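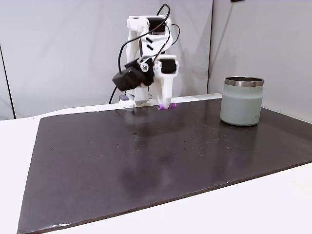 A small robot arm at its board, with a green cup off to the right. The white parts were made on a 3D printer.

How Do You Teach a Robot to Move a Cup?

Think of something you can do without thinking. You reach for a cup, pick it up and put it down in another place. Nobody gave you a list of steps for that. You watched other people, you tried, you spilled a few drinks, and one day you could do it.

A robot starts with none of that. It does not know what a cup is, or where its own hand is. One way to teach it is to show it. A person moves the robot through the job again and again, and a computer keeps a record of every move. Then the computer uses the record to work out what to do on its own.

This is called learning from demonstration. A demonstration is a showing. If you have ever stood beside someone and copied how they tied a knot, you have learned from a demonstration too.

Meet the arm

The people at the Uda workshop have an arm they call Rarkis. It is the kind that stands on a table. It has no face, no legs and no wheels. It stays where its base is and works with whatever it can reach.

A robot arm has some of the same parts as yours. The base is like your shoulder, because it holds everything up. The bend near the top is called the elbow. Lower down is the wrist, and at the end is the gripper, which does the job of a hand. On Rarkis, one of the gripper's fingers points down at the board and has a small purple pad at the tip.

The black boxes on the arm are servo motors. You can say "servos" for short. A servo is a motor that can turn to an exact spot and hold still there. If the computer says "turn to 32 degrees," the servo turns to 32 degrees and waits. A plain motor, like the one in a toy fan, just goes round and round.

Each servo moves one joint. A joint is a place where the arm can bend or turn. To reach for a cup, several joints have to move at the same time, each by the right amount. You do this too, but your brain takes care of it so quickly that you never notice.

The black cables bring power to the servos and carry messages back and forth. They need some slack. If a cable is pulled tight, it can stop the arm from stretching all the way out, or it can pop out of its plug.

Two ways to show a robot

The first way is to hold the robot and move it yourself. The motors are set so they do not push back, and the arm goes limp. You take hold of it and guide it to the cup, as you might move the arm of a big doll. While you do this, the servos keep measuring how far each joint has turned. This is called teaching by hand.

Teaching by hand is easy to understand, and you can feel right away when the arm has gone as far as it can go. But it has a problem. If the robot is learning with the help of a camera, the camera sees your hands as well as the robot. Later on, when the robot works alone, your hands are gone, and the picture does not match what the robot learned from. There is another problem, too. A limp arm can drop if you let go of it, so you have to hold it up the whole time.

The second way is remote control. The grown-up word is teleoperation. "Tele" means "far," as in "telephone," and to operate something is to make it work. You sit to one side and steer the arm without touching it.

You can steer with a game controller. Some people use a keyboard, but that is slow and makes the arm move in little jerks. Another way is to use two arms. The first one is called the leader, and you hold that one. The second is called the follower, and it copies the leader. When you bend the leader's elbow, the follower's elbow bends. When you squeeze the leader's handle, the follower's gripper closes. Most children who try this at Uda like it best, because there are no buttons to remember.

What the computer writes down

Every time a person shows the job from start to finish, that is one episode. In the cup job, an episode begins with the arm at rest. The arm reaches out, takes hold of the cup, carries it to a new place, lets go and returns to rest.

While this is going on, the computer makes notes many times each second. It writes down the position of every joint. It also saves what the camera sees at that same moment. So the record is a bit like a flip book with numbers on every page. The picture shows where things are, and the numbers tell how the arm was bent.

One episode is not enough. If the robot has only seen the cup in one place, it may learn to go to that place and nowhere else. Move the cup a little to the left and the robot will close its gripper on empty air.

So you have to change things between episodes. You put the cup near the arm, then far away, then off to the side. For the first cup lessons, the Uda team recorded 48 episodes. Rarkis could then reach the cup when it was in the middle of the board, but it missed when the cup was close to an edge. They went back and recorded more, mostly near the edges, until they had 106. That helped. A harder job, such as stacking one thing on another, can need 300 episodes or more.

Why the place looks so plain

When you teach a robot with a camera, it helps to have a simple place to work. Plain white cloth behind the arm gives the camera nothing extra to look at. A dark board makes light-colored things easy to pick out.

Suppose there was a bookshelf behind the arm instead. The computer might pay attention to a red book that has nothing to do with the job. Then somebody borrows the book, and the robot gets mixed up. This really does happen to robots. They can pick up the wrong clue, in the same way that you might learn to find your classroom by the poster on the door and then walk right past it on the day the poster comes down.

Light matters as well. A shiny board can show faint reflections of the things standing on it, and a reflection can look a little like an object. People who teach robots often keep their lamps in the same spots from one day to the next.

Later, when the robot is good at its job, you can make the place less tidy bit by bit. A robot that is going to work in a kitchen has to get used to kitchens.

How to be a good teacher

The robot copies what you do, and it copies your mistakes along with the rest. The Uda team has a sheet on the wall with these rules for anyone who takes the controls:

Move slowly and smoothly.
Make sure the camera can see the gripper and the cup.
Do the job the same way each time, even when the cup is in a new place.
If you bump the cup over, stop and throw that episode out.
Take a break when your arm gets tired.

The third rule surprises people. Imagine that you always go around the left side of a box, and your friend always goes around the right side. The robot learns from both of you. It may try to go halfway between left and right, and halfway between is straight into the box.

The last rule is there because tired teachers get shaky. One December afternoon, the team recorded for a very long time without stopping, and the last episodes were so wobbly that all of them had to be thrown out.

When the robot tries alone

After the showing comes the training. The computer goes over all the episodes again and again. It looks at a picture and guesses how the arm should move next. Then it checks its guess against what the person did. At first the guesses are poor. Each time, it changes itself a tiny bit so that the next guess will be closer. This can take hours, and there is not much to watch.

Then it is time for a test. You put the cup down, take your hands off everything and let the robot run. A grown-up keeps a hand near the stop switch. The robot might get it right. It might stop just short of the cup, or knock the cup over, or hang in the air and shiver because it cannot decide what to do. When it goes wrong, you look for what was missing from the lessons – maybe the cup was never put in that corner – and you record some more.

Try it yourself without a robot

You need a friend, a scarf and a plastic cup with nothing in it. Sit at a table. Your friend is the robot and wears the scarf over their eyes.

First, teach by hand. Hold your friend's wrist gently and guide their hand to the cup. Help them pick it up and set it down in a new place. Do this a few times, always with the same starting place and the same stopping place. Then let go and see if they can do it alone.

Next, put the cup somewhere else without telling them. What does your robot do? Most will reach for the old place. They have no camera, so they can only repeat the moves you showed them.

Now try remote control. Keep your hands to yourself and use only these words: left, right, forward, back, up, down, open, close. It will take longer than you expect. Swap places when you are done so you both get to be the robot.

Words to know

Demonstration: showing how a job is done.
Episode: one showing of the job, from start to finish.
Gripper: the part of a robot arm that holds things.
Joint: a place where an arm bends or turns.
Servo: a motor that can turn to an exact spot and stay there.
Teleoperation: steering a machine without touching it.

From the Marras Science Pages for young readers. Page last changed 07/08/2023.
Next page: Fudamus, the robot that sorts socks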